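Subject: Re: [sim-manip] wrist view policies and plain backgrounds
From: Mabli Prydderch
To: sim-manip list

Hi Nektarios, hi all,
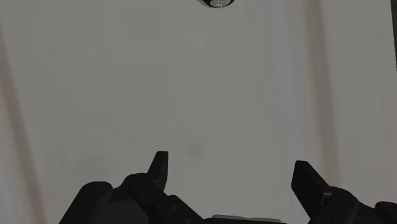 Wrist view from the simulator, gripper open, target at the top edge.

Thanks for such a thoughtful note, and sorry it has sat in my inbox while I finished marking. I'll quote the part I'm answering so people don't have to go digging.

On an afternoon in December, Nektarios Stefanou wrote:
> We trained on the Parkari scenes with the wrist view only and the
> policy is lovely once the object is well inside the image. When it
> starts near the border, though, the arm drifts sideways and never
> commits. Did the Motano group see the same thing? And did you fix
> it with more demonstrations, or with something in the loss? I would
> sooner not collect another batch if I can help it.
> Nektarios

Yes, we saw exactly that, and it drove Rhydian and me a bit batty for most of a term! The render at the top is typical of the hard starts. There is a great deal of pale grey surface with no pattern on it, the fingers take up the bottom, and all you get of the target is the lower part of something small and dark with a bit of silver on it. The encoder has very little to hold on to. I'd also point out the faint smudge between the fingertips, because when we plotted the attention maps for views like this, a mark of that sort was pulling a surprising share of the weight (it's closer to the middle, poor thing, and the network had learned that the middle matters).

What worked for us was a change to the sampling, with no new demonstrations at all. We took the 395 we already had and re-weighted the early steps, so that every batch of 16 held at least 2 clips where the target was partly outside the view. Then we added a small auxiliary head that predicts the direction to the target in the gripper's own coordinates. The simulator hands you that label for free, so it costs you an evening of plumbing and not much else. We drop the head at test time.

Over 100 edge starts, the plain policy reached the object 41 times and the new one 78. Sampling alone got us to 60, so if you only have the patience for one of the two, do that one first. I should say these are reaches and I haven't scored the grasps properly yet. Lleucu Lougher is re-running the lot with fresh seeds on the Mathias machine, and I'd wait for her numbers before quoting mine to anybody.

One caution. We tried random crops before any of this, thinking they'd act like edge starts, and they made things worse. My guess is that cropping shifts the fingers as well as the target, and the policy leans on the fingers staying put, but I'd be glad to hear from anyone who has had better luck with it.

I'm happy to send the sampler over. It's a short file and the comments are a bit chatty, I'm afraid. Just let me know which version of the Heteck loader you're on, as the clip indexing changed between releases and I'd hate for you to lose a day to it like I did.

Warm wishes to everyone in your lab,

Mabli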